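Search this blog Go

Reading a rent increase notice line by line

Posted in May by the author of this blog

My building changed hands in the winter. The new owner is Tarelard, and the day-to-day management went to a firm called Castari.

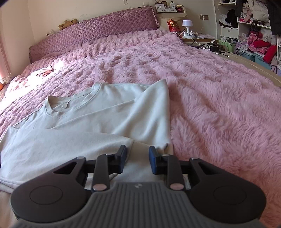 The first notice under the new arrangement came in an ordinary envelope and ran to 3 pages. The first page is the standard form. The other two are a cover letter and a schedule of charges, and the schedule is where most of the trouble sits.

The form lists base rent, parking and storage as separate lines. My lease, signed when Fustent still ran the place, has storage included in the base rent. It is in clause 14, in plain words. Castari had split the locker out as a new charge and then applied the increase to the total. On paper the percentage looks legal. Measured against the rent I pay now, it comes to 9 percent.

I wrote back and attached clause 14 and my last 2 receipts. I did not argue about the percentage in general. I asked for a corrected form, with the locker line removed and a new effective date, as the notice period should run from the day a valid notice is delivered.

The reply said the file had been passed to Kalogeropoulos, the office that handles their tribunal work. It did not mention the locker.

If you live in the building and got the same schedule, compare it with your own lease before you pay the new amount. Leases from before the laundry room was moved have the storage wording in clause 14. Later ones put it in an appendix, and I have only seen one of those, so I can't say whether the wording matches. Keep the envelope too. The postmark on mine is four days later than the date typed on the form.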